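Learning to drive again at my age
Posted 1/11/26 by Myfanwy Pritchard

Print this page | E-mail this to a friend 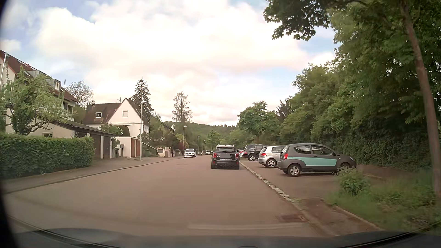 How long does it take to feel comfortable behind the wheel again after years of not driving?
About six weeks in my case, going out most days for half an hour or so, though the motorway took me a good deal longer and I still grip the wheel when a lorry comes up beside me.

I had been putting it off, as I think most people do. When we lived in the middle of town there was simply no call for a car, what with the bus stopping practically at the gate, and somehow the years slid by (you know how they do!) until my licence was little more than something to show at the parcel counter. Then we moved out to Pornden, where the bus comes twice a day if it feels like it, and my sister Lewis-and-all turned up one morning with a flask of tea and the news that she was taking me out. Lewis is her terrier, I should say, and he goes everywhere with her and sits in the back like a retired magistrate.

We started on the quiet residential roads, the ones with houses and hedges and plenty of trees. I had expected to be frightened of other drivers, but what really made my shoulders creep up round my ears was parked cars. Angled bays are the worst, with all those back ends pointing towards you, and you never quite know whether somebody is about to reverse out. My sister taught me to look for a reversing light, or a head moving in the driver's seat, and to ease off well before I get level. I say it under my breath now, lights and heads, lights and heads, and I dare say I look quite mad.

The other thing I had forgotten is how much room to leave behind the car in front. I used to creep up on people dreadfully. The old rule about seeing their tyres and a bit of road when you stop in a queue has been a great comfort to me, and I have passed it on to my nephew, who did not ask for it.

By February I was doing the run to the garden centre and back on my own, with the radio off so that I could concentrate. The little notebook I keep in the glove box says I had done 418 miles by then, and some 53 of those must have been me going round the same roundabout looking for the right exit. I have found it now. It is the one with the sign for the tip.

Several of you wrote after my last post asking whether I would have a proper refresher lesson. I did have two, and they were well worth the money, mostly for the hill starts. The instructor was ever so patient and only once put her hand on the dashboard.

Next month I am hoping to drive over to see my cousin at the coast, with a stop halfway for a bun, and I shall write and let you know how I get on.

Contact Myfanwy | All words copyright Myfanwy Pritchard | Back to top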